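MEDIA RELEASE - for immediate use

Neslow opens its shed doors for the big March sort-out: bring your stuff, take someone else's

Sports gear, framed pictures, odd bits of timber and all the rest of it. If it's in your garage and you've stopped looking at it, we want it.

Neslow, the household re-use shop on the Illport foreshore, is running its second open sorting season through March. Doors 9 am. Last drop-off 4 pm, and please do mean 4 pm, we still have to sweep.

The short version. You drop off, we sort, it goes on a table, somebody gives it a once-over, it gets a tag, it goes out to the shop floor or to one of our partner groups. Nothing fancy. Last season 1341 items went through the sorting room and back out to homes in Illport and up the valley. This year the target is 2000.

"People think we only want the good stuff," said Ruxandra Bratu, who runs the sorting room. "We want the stuff that works. Scratched is fine. Ugly is fine, ugly goes first half the time."

What we are chasing this season

Sports gear is top of the list. Racquets of every sort, bats, balls, shin pads, kids' wetsuits, helmets with the buckle still on. Winter codes are about to sign on and there are families who can't do boots plus fees plus everything else in the one month. Racquets move especially fast. A strung one in decent nick rarely lasts the week on the floor. If the grip is shot bring it anyway, regripping is a ten minute job and we have the tape.

Please don't bring loose strings, cracked frames or anything that's been run over. We had one of those. We know it was run over because the donor told us, cheerfully.
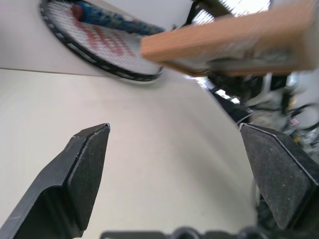
On the sorting table: a tennis racquet, black frame, red logo on the strings.

Small timber is the other one. Offcuts, planks, slats, old shelves, bed slats especially. The Meléndez workshop next door takes whatever is long enough to be useful and turns it into planter boxes, stools and shelf brackets, and they have asked us to ask you for more. Nails out if you can manage it. If you can't, tell us at the counter so it goes in the right pile. No treated pine please, they can't use it and we cant burn it and it just sits there.

Then homewares. Lamps, pots, crockery in any number (odd plates welcome), clocks, mirrors, frames. Linen only if it's washed and bagged.

Not taking this season: mattresses, car seats, cots, gas heaters, anything with a recall on it, paint, and televisions older than your youngest child.

Pictures and frames, a wall of their own

New for this year is the picture wall. Frames used to go in a crate under the bench, and they came out of it with chipped corners and no glass. So they've been moved. Every framed piece that comes in now gets looked at on the table, wiped down, checked for a hook or wire at the back and hung where people can see it. Prices start at 2 dollars for the small ones. Yes, two.

It's been a bigger hit than we budgeted for. Some people buy for the picture. Plenty buy for the frame and put their own thing in, a school photo, a tea towel, one bloke a map of the Illport tram line. Both fine by us. Some of the prints are pretty gloomy, lots of dark browns, ships, people in dark clothes looking at the middle distance. These have their fans. There is a regular who asks for "the moody ones" by name and has filled a hallway.

If you are donating a picture, a few things help. Wrap it in a towel, newspaper sticks to varnish. Tell us if you know what it is. If there's a name or a note on the back leave it there. And check there isn't something tucked in behind the backing board before you hand it over, because last season we found letters in one and it took a good while to get them home.

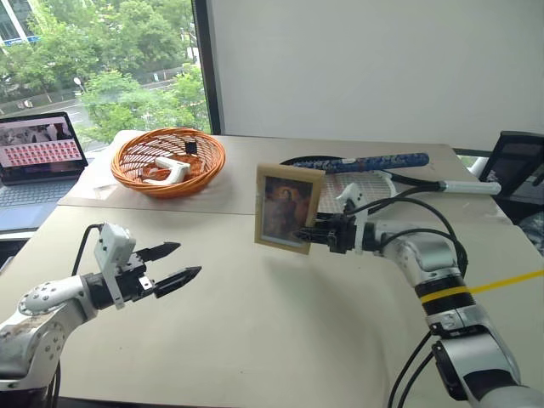

A framed picture, held up over the table.

The sorting room itself has had a tidy too. Pale tabletop, big window, plain grey wall behind. It used to be brown panelling and one light bulb, so it's a step up. Daylight makes all the difference for checking prints and finding hairline cracks. The old lino is still there and is staying there, before anyone asks.

How the sorting sessions work

24 public sorting sessions are on the calendar for March, morning and afternoon. You don't need to book for a drop-off. You do need to book if you want to sort, because the room is small and there is only so much elbow space at the table.

A session runs two hours. Bring closed shoes. Gloves supplied, tea supplied, biscuits depend on the day. Everybody starts on wiping and tagging, and if you come back we'll put you on pricing, which is harder than it looks and the cause of most of the arguments in the building.

Kids 12 and up welcome with an adult. High school students can get their community hours signed off on the spot, bring the form. Bring a pen as well, ours walk.

Items are sorted into shop floor, partner groups, workshop, and sorry-no. The sorry-no pile was a lot smaller last season than the one before, mostly down to people reading the list first. Thank you for reading the list. Please read it again, it has changed.

Getting things to us

Pull in off the lane side, not the foreshore side. The foreshore side is a loading zone and the ranger is keen. Trolley by the door, help yourself, bring it back.

No car? Claltel, our local delivery partner, is doing a pickup run for Illport addresses all through March. Bulky or heavy goods only, ground floor or lift access. Ring the shop by noon and they will come the next working day. No charge, though a gold coin in the tin goes towards diesel.

Schools, clubs and offices with more than a carload, please ring ahead. A footy club once arrived with an entire change room and it was wonderful and it also blocked the fire door.

What the money does

Shop takings cover the rent, power and the wages of the sorting room staff. Whatever is left goes into the starter box program, which packs kitchen and bathroom basics for people moving into a first place or a new one. Boxes are free and go out through local housing services. You can't buy one but you can help fill one. At the moment we are short on can openers, saucepans with lids and bath mats. Colanders we have. So many colanders.

Interviews and filming

Ruxandra Bratu is available for interview mornings before 11, phone or in person. Media are welcome in the sorting room during any session, let us know first so we can clear somewhere for you to stand. Donors and shoppers may not want to be on camera so please ask them.

Contact: the Neslow shop counter, Foreshore Lane, Illport. Leave a message if it rings out, we're probably out the back.

Neslow is a not-for-profit household re-use shop. Shop hours 10 am to 4 pm, drop-offs from 9 am.

ENDS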